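오래된 컴퓨터를 버리지 못하는 사람의 변명

우리 집 베란다에는 컴퓨터가 2대 잠들어 있다. 하나는 대학원 때 논문을 쓰던 데스크톱이고, 다른 하나는 회사가 이사하면서 폐기한다길래 덥석 들고 온 업무용이다. 가족들은 볼 때마다 언제 버릴 거냐고 묻고, 나는 볼 때마다 "다음 달에"라고 대답한다. 그 다음 달이 벌써 몇 년째인지는 묻지 말아 주시길!

그러다 지난 11월, 드디어 한 대를 열어 보기로 했다. 동네에 '라사드'라는 작은 수리 공방이 있는데, 수요일 저녁마다 작업대를 빌려준다. 드라이버도 있고 정전기 방지 손목띠도 있고, 무엇보다 커피가 맛있다(이게 제일 중요했다). 본체를 안고 버스에 탔더니 옆자리 할머니가 "아이고, 밥솥이 크네" 하셨다. 굳이 정정하지 않았다.

나는 기계를 잘 아는 사람이 아니다. 나사를 풀 때마다 종이컵에 하나씩 담고 컵에 번호를 적어 두는, 겁 많은 쪽에 가깝다. 그런데 막상 옆판을 떼고 나니 겁보다 반가움이 먼저 왔다. 10년 가까이 책상 밑에 두고 발로 툭툭 차기만 했지, 얼굴을 본 건 처음이었으니까. 먼지는 또 어찌나 곱게 쌓였는지, 거의 펠트 천이었다.

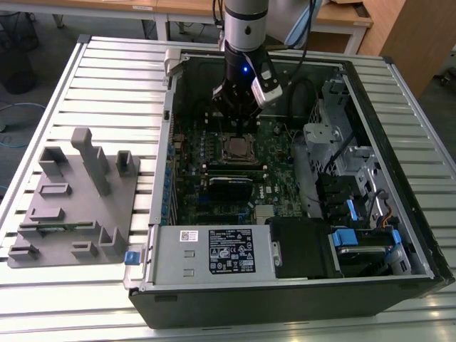 먼지를 털고 나서는 저장 장치부터 살렸다. 용량이라고 해 봐야 80기가바이트. 요즘 전화기에도 한참 못 미치는데, 그 안에 내 이십 대가 통째로 들어 있었다. 사진만 614장이 나왔다. 절반은 초점이 나갔고, 나머지 절반은 학교 앞 분식집 떡볶이였다. 그 시절의 나는 대체 왜 같은 떡볶이를 그렇게 열심히 찍었을까? 그래도 지금은 없어진 가게라 한 장도 못 지우겠더라.

부품값도 생각보다 쌌다. 메인보드에 꽂는 동전 모양 건전지를 공방에서 샀고, 말라붙은 서멀 구리스를 닦아 내고 새로 바르는 데 약 3,000원이 더 들었다. 처음엔 너무 많이 짜서 옆으로 삐져나왔다. 키친타월로 닦고, 다시 짜고, 또 닦고. 두 번째는 쌀알만큼만 짰다.

전원 버튼을 누르던 순간에는 옆 테이블에서 라디오를 고치던 분까지 구경을 왔다. 팬이 한 번 헛기침을 하더니 위잉 돌기 시작했고, 시계는 당당하게 엉뚱한 연도를 가리켰다. 둘이서 박수를 쳤다. 누가 보면 로켓이라도 쏘아 올린 줄 알았을 거다.

그래서 이 녀석은 지금 뭘 하느냐고? 거실 구석에서 음악을 튼다. 인터넷 창을 두 개만 열어도 숨이 차지만, 옛날에 모아 둔 노래를 순서대로 들려주는 일은 아주 잘한다. 남은 한 대는 아직 베란다에 있다. 가족들에게는 다음 달에 열어 보겠다고 말해 두었다.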